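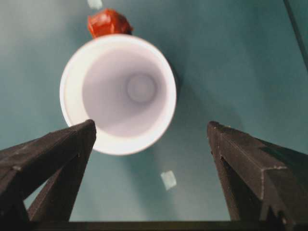 # Fine-tuning a visuomotor policy for cup-in-mug insertion

The task is one arm, one white cup, one mug. The gripper holds the cup from the inside, by its open mouth, and lowers the closed base into the mug. An inside grasp keeps the fingers clear of the mug rim, but it makes the wrist view harder to use once the cup is held. The method below assumes you already have a pretrained Sterkex checkpoint and working teleoperation.

## 1. Record demonstrations

Collect 452 episodes. Vary the start position of the cup and leave small clutter on the table. Save both streams, wrist and fixed, with joint positions and gripper width. Discard episodes where the operator regrasps.

Warrick Hollis wrote the Amside recorder we use. Its default is to trim idle steps at the end of an episode. Turn this off — the policy needs them to learn when to stop.
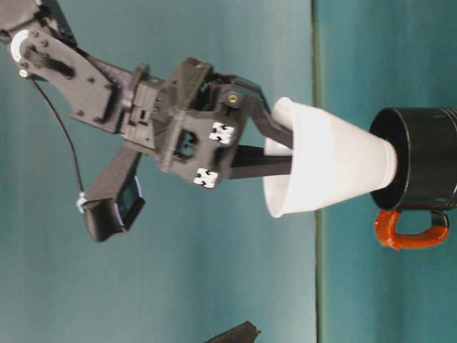

Label the insertion phase separately. It begins when the cup base crosses the plane of the mug rim and ends when the fingers close inward to release. Without this label, the Arnardóttir weighting in step 2 has no effect.

## 2. Train

```
utness train --init sterkex.ckpt \
 --cams wrist,fixed \
 --chunk 8 --steps 3000 \
 --phase-weight insert=2.0
```

Save a checkpoint every 700 steps. Validation loss is a poor guide to success on this task, so keep them all and test each one on the arm.

## 3. Evaluate

Use start positions that were not in the training set. Score grasp and insertion separately. A cup that rests on the mug rim counts as a failed insertion.

If grasps succeed and insertions fail, check the time offset between the two cameras first. Heather Merrick's sync script reports it per episode; re-export any episode with an offset longer than one control step, then repeat step 2.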